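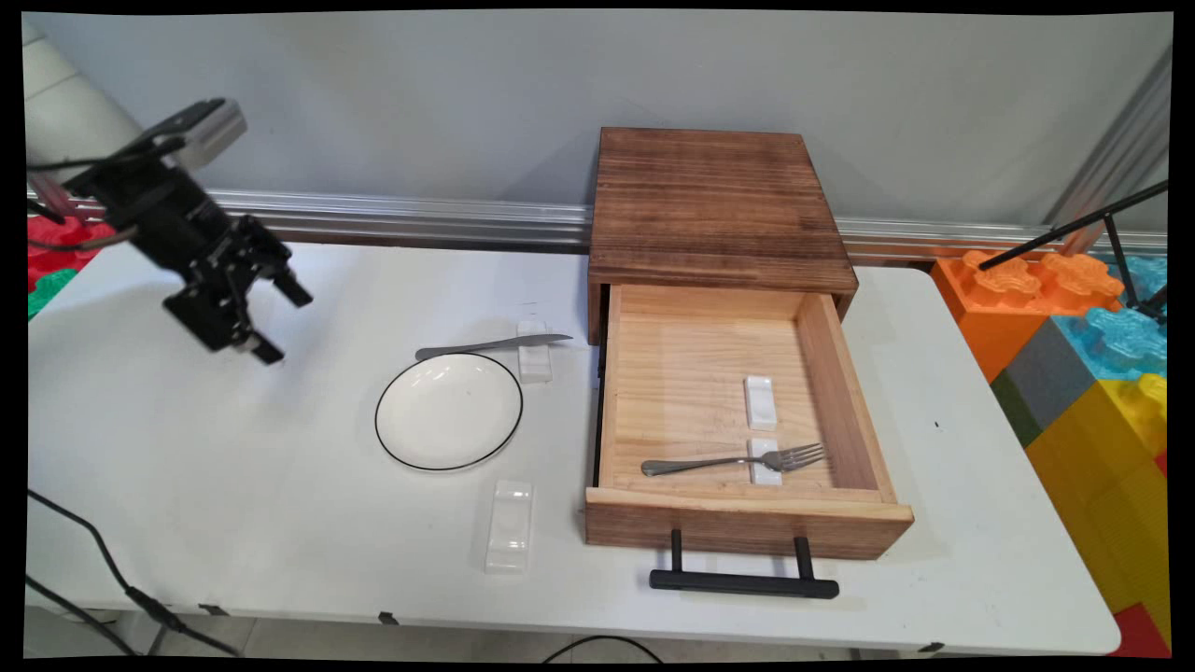
Laying the table, one fork at a time

I have laid a table every evening of my adult life and never thought it was clever. A knife here, a fork there, shout up the stairs, done. Then I spent two days at Trollow with a robot arm called the Vass and I haven't looked at my cutlery drawer in the same way since.

The Vass is sold by a small firm called Wutumia, who work out of a former carpet showroom in Bridbridge, and it comes as a kit. You get the arm, a two-finger gripper, the cables, a box of clamps and a fat ring-bound manual. You bring the table. The price is £3581 with the basic software, or you can rent the lot for £505 a month, with a minimum of four months. That's a proper amount of money, but it's a good deal less than I was expecting when I asked (I'd braced myself for the price of a car).

So who is it for? Mostly colleges, small workshops and people who want to teach a machine a fiddly job without hiring a whole team to do it. Roel Van Leeuwen, who looks after the Trollow workshop, had set his up for place settings: a round white plate with a thin black rim, a knife, a fork, some little rests to put them on, and a wooden cabinet with one drawer. I loved the cabinet. It's dark brown with a scorched-looking grain on top, and the drawer is pale pine inside, like a bar of chocolate with the wrong filling.

"People always want to start with the fork," Roel told me. "Start with the drawer."

He was right, and I wish I'd listened. A drawer is a horrible thing for a robot. Pull too gently and it sits there. Pull crooked and it jams. The long black bar handle helps enormously, there's plenty of it to get hold of, and by lunch on the first day I had the arm opening it fairly reliably. I say reliably. There was one go where it tugged the whole cabinet towards my lap and I squeaked.

You teach the Vass by moving it. There's a button you hold down, the arm goes soft, and you steer it with your own hands through the job while it remembers. Do that a few times with things in slightly different spots and it begins to manage by itself. It's a lovely way to work! I had no idea what I was doing and it didn't matter. My first decent run came before I'd finished my second cup of tea, and I'm not somebody who gets on with gadgets (my oven clock has been wrong since March).

Now the grumbles. The manual has been translated by someone who was clearly in a hurry, and the chapter on the gripper refers to a diagram I never found. The cables are a nuisance. They're long, they're black and they want to lie exactly where you put your feet, so buy some clips and allow yourself a dull half hour to tidy them. I'd also like a quieter fan on the control box, which hums at a pitch that made my teeth feel odd.

And the fork! A fork lying flat is hard for two fingers to pick up. The rests make all the difference, as they lift the handle just enough for the gripper to get around it. Without them the fingers scrape along and push the fork about like a child with a sprout. Wutumia sell a set of softer fingertips that are meant to help with this, though they were out of stock when I rang and I can't tell you if they do.

I did ring, by the way, three times, and got a person each time. Twice it was Mehrangiz Hashemi on the support desk, who talked me through resetting the wrist joint without once making me feel dim. The third time I got Abdul-Rahman Agbenyega, who designed the gripper, and who kept me on the line for ages about spoons. Spoons are apparently worse than forks. He has strong feelings about ladles too.

What surprised me most was how picky I became. By the second afternoon I was tutting over a knife that had been put down slightly squint, and I'd started pushing the plate a thumb's width over to see if the arm would cope. Mostly it did. When it doesn't, it stops and waits, and a little message comes up on the laptop asking you to show it again. I found that rather sweet.

Would I buy one? For my kitchen, no, it's quicker to shout up the stairs. But if I ran a college course, or a workshop with the same awkward little job to do all day long, I'd be having a serious look at the rental. Take the four months, get the drawer right in the first week, and leave the spoons until you're feeling brave.

The Vass kit is available from Wutumia in Bridbridge, from £3581. Rental is £505 a month. Softer fingertips are sold separately.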